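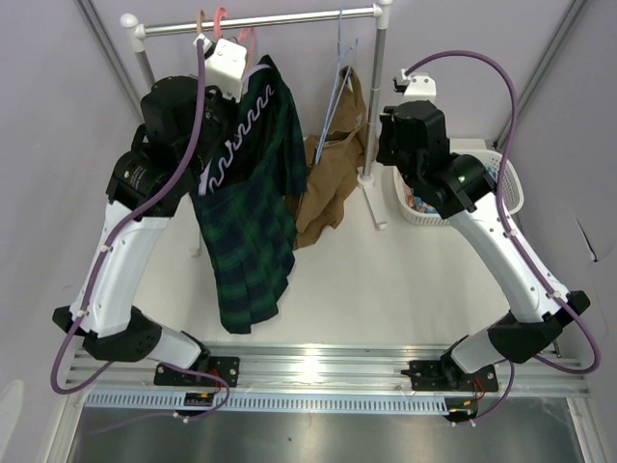 Titex publishes first results from garment-handling trials with two-arm workcell

SURKBY, January 2020 - Titex, a developer of automated handling equipment for laundries and clothing retailers, today released results from its first full series of garment-hanging trials. The series covered 3184 attempts by a pair of robot arms to move clothing between a basket and a hanging rail. The company reports that the system can do parts of the task on its own and that it is not ready for use in a working laundry or stockroom.

The trials were run at the Titex laboratory in Surkby. Two arms mounted on a shared base rail worked at a garment rack inside an enclosed cell. Clothing was ordinary used stock in mixed sizes, woven and knitted, with and without pleats, trim and fastenings. No garment was altered or marked to make it easier to grip.

Each attempt was split into stages and scored separately: picking one item from the basket, finding the neckline or waistband, placing the item on a hanger, and setting the hanger on the rail. A stage was counted as complete only if no operator stepped in.

Setting a loaded hanger on the rail was the most dependable stage, completed in 95 percent of attempts that reached it. Picking a single item from a full basket was less dependable, mainly when two light fabrics lay against each other. Finding the neckline remains the weakest stage. Dark garments with deep folds gave the most trouble, and pleated skirts and dresses were often turned several times before an edge was found.

"A person hanging up a shirt makes a dozen small corrections and does not notice any of them," said Chiyo Sakai, head of handling research at Titex. "We have to find each of those corrections and measure it. The rail is a fixed object and we can deal with that. Cloth has a different shape every time you touch it."

Speed is a second limit. In the current setup a full cycle takes several times as long as the same work done by hand, and the arms are held to reduced speed whenever both are close to the rail. Titex has not set a price for the system and is not taking orders.

The company also looked at hangers. Thin hangers seen edge-on were missed more often than broad ones, and hooks placed close together on the rail led to failed grips. Spacing the hooks evenly before a run improved results, but Titex does not regard this as a fair condition for a home or shop and has left those runs out of the published totals.

Work on the software is shared with Brelov, which supplies the motion planning package. Brelov will extend the package so that one arm can hold a garment steady while the other searches for an edge. At present the two arms take turns for most of the cycle.

A second series is planned for June. It will use a test set of 200 garments, including children's clothing and items with straps, and will add the reverse task of taking clothes off the rail and putting them in a basket. Folding is outside the scope of both series.

The trial report, including stage scores and a list of failure types, is available on request from the Titex press office in Surkby. Laundry operators and retailers who wish to supply used garments for the second series may write to the same office - mixed lots are preferred, and items will not be returned.

About Titex
Titex designs and tests equipment for sorting, hanging and moving clothing. Its offices and laboratory are in Surkby.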